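Bevwood Supper Club: Minutes of the July Meeting
July | Posted by Wim Aerts

We use cookies to remember your settings. By staying on this site you agree to our cookie policy. OK

Hi everyone, minutes are up, and yes, they're long again. I took notes on my phone and typed them up the next morning over coffee, so if I've put words in your mouth, tell me and I'll fix it.
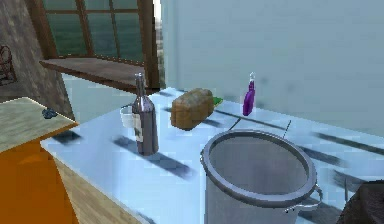 Start and who was there

We got going at 7:10 pm. Dario Negri ran the meeting and I wrote things down. Good turnout for July, with a few apologies from people who were at the lake (jealous!). Dario asked if anyone had changes to last month's minutes. One correction: I wrote that the Onitz dinner was "canceled" when it was only moved. Sorry about that, Onitz people. Minutes accepted with the fix.

Money

We have $3,457 in the account after paying for the June supper. That's more than I expected, and I said so, and Dario reminded me that we haven't paid the hall for the fall yet. The hall will take a good bite out of it. We also got a bill for $266 for tablecloth cleaning, and this one got people talking! It was $100 the last time. Several of us thought there had to be a mistake, so Dario will call the laundry and ask for a breakdown before we pay. If the number is right, we'll go back to paper on the long tables and keep the cloth for the December dinner.

There was a short side discussion about whether paper looks cheap. I think it looks fine, especially if the kids get crayons. Others did not agree. We left it there until we hear back from the laundry.

The Zuccaro supper

This took up most of the evening. For anyone new, the Zuccaro supper is our late summer squash dinner, and it's my favorite one of the year, so I was probably a bit loud during this part. We agreed to cap it at 55 seats. Last year we squeezed in more and the people by the back door spent the whole meal standing up to let the servers through. I was one of those people and I'd rather not do it again.

The menu so far is stuffed zucchini, a big squash and bean stew, bread, two salads and a plum cake. Dario wants to add fried squash blossoms. I love fried squash blossoms, but you have to make them right before you eat them, and we only have the four burners (one of which sulks). We went back and forth on this for a good while. In the end we said yes to blossoms as long as they go out with drinks while people are still milling around, so it doesn't matter if they come in small batches. Dario is frying. He asked for that to be in the minutes, so there it is.

For the stew we still need someone with a free afternoon to chop. I'm in, but I'm slow with onions, so please join me. We start at 2 pm and there will be snacks.

Tickets stay the same price as last year. Kids under six eat free. We talked about holding back a few seats for people who show up at the door, and the feeling in the room was no, because then somebody has to stand there and decide. Sign up ahead, please!

Drinks

People bring their own, same as always. We'll put out water, iced tea and coffee. There was a request for better coffee. I make the coffee. I have noted the request.

Drerska exchange

We heard back from the supper club over in Drerska and they'd love to do a swap: we cook one dinner at their place, they cook one at ours. Everyone liked the idea, though it got tangled up once we started on dates. They have a bigger kitchen than we do and a proper dishwasher, so I'd be happy to go there first and get spoiled. The open question is how to get our food and pots over there, and who pays for gas. Dario suggested each club covers its own travel, and I'll write back to them with that. If they're fine with it, we'll pick a date in the fall, after the hall schedule comes out.

Recipe binder

The binder is falling apart. Three of the rings don't close and the lentil soup page is missing completely. If you borrowed it, no hard feelings, just slide it back in. I offered to type everything up over the next couple of months. Please send me your handwritten ones as well, and please, please write down how many people it feeds. "A big pot" could mean anything.

Other things that came up

The hall would like us to stop propping the side door open with a chair. We'll get a real doorstop.

The lost and found box has a blue rain jacket, two serving spoons and one child's sandal. Come and get them before the Zuccaro supper or they go to the thrift store.

Somebody asked if we could start meetings at 7:30 pm in place of 7:00, seeing as we never start on time anyway. We voted, and it stays at 7:00.

To do

Dario: call the laundry about the bill, find out when blossoms will be at the market, buy a doorstop.
Me: write to Drerska, open sign-ups for the Zuccaro supper, start on the binder.
Everyone: look for the lentil soup page.

We wrapped up at 8:55 pm and ate what was left of the peach pie. Next meeting is in the same room, and it's Dario's turn to bring dessert.

Contact the Bevwood Supper Club | Copyright Bevwood Supper Club, all rights reserved | Back to top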